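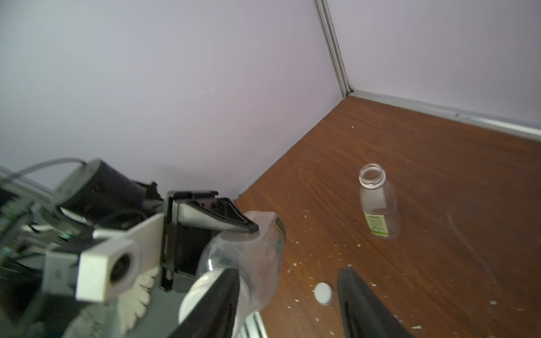

Restaurants Should Put the Water on the Table

Saturday, August 12, 2023

My wife and I eat out every other week, usually somewhere within a short drive of Navton. We don't spend a lot. Over the last few years I have come to judge a place by something that has little to do with the cooking, and that is whether I have to ask for water.

At Figueroa, the grill on the road out toward Flaltimness, a full pitcher is on the table before you have your jacket off. You pour it yourself. When it runs low somebody swaps it for another one. The steak there is fine and the fries are better than fine, but the pitcher is a good part of why we keep going back.

Compare that with Erkelus, which opened downtown last September and has been busy ever since. The food is very good. I had a lamb dish there that I still think about. But the server starts with "still or sparkling?" and if you say tap, you get one small glass with a lot of ice in it. It holds maybe four swallows. After that you are on your own until someone walks by, and on a weekend night that can be most of the main course.

I understand why they do it. Bottled water costs a restaurant very little and sells for a lot. Rents are up, wages are up, and a dining room has to make its money somewhere. I would still prefer they put another dollar on the lamb. I read the menu before I sit down and I know what I'm agreeing to. I don't know what I'm agreeing to when someone opens a second bottle without asking and it shows up on the check later. That happened to us in the spring. The bill came to 13 dollars for water, on a night when neither of us had ordered wine.

A friend who waited tables for years told me I was being cheap about this. Her view is that a pitcher takes up room, kids knock it over, and people who pour their own water feel less looked after. The first two are fair. A two-top with bread, plates and a candle is already crowded, and I have mopped up after my own nephew with a stack of napkins. The third I don't agree with. Having a stranger lean across me every few minutes to add an inch of water to a glass isn't my idea of being looked after. It breaks up the conversation, and you feel you have to stop and say thank you each time.

There is also the matter of salt. Restaurant food is salty, and I like it that way, but a person eating it is going to be thirsty. The same goes for anything with real heat in it. The noodle place next to the hardware store seems to understand this — they leave a jug and a stack of plastic cups by the register and you take what you want. It's the cheapest meal in town and the easiest place to get a drink.

I'm not asking for filtered water or slices of cucumber. I don't mind if the pitcher is scratched plastic and the glasses don't match. Sell the bottles too, to anyone who wants bubbles. Just list the price on the menu next to the soda, and ask before opening another one.

We will go back to Erkelus, probably for our anniversary, and I will order the lamb if they still have it. I'll ask for a pitcher when we sit down. Last time they did have one, as it happens. It was on a shelf behind the bar with flowers in it.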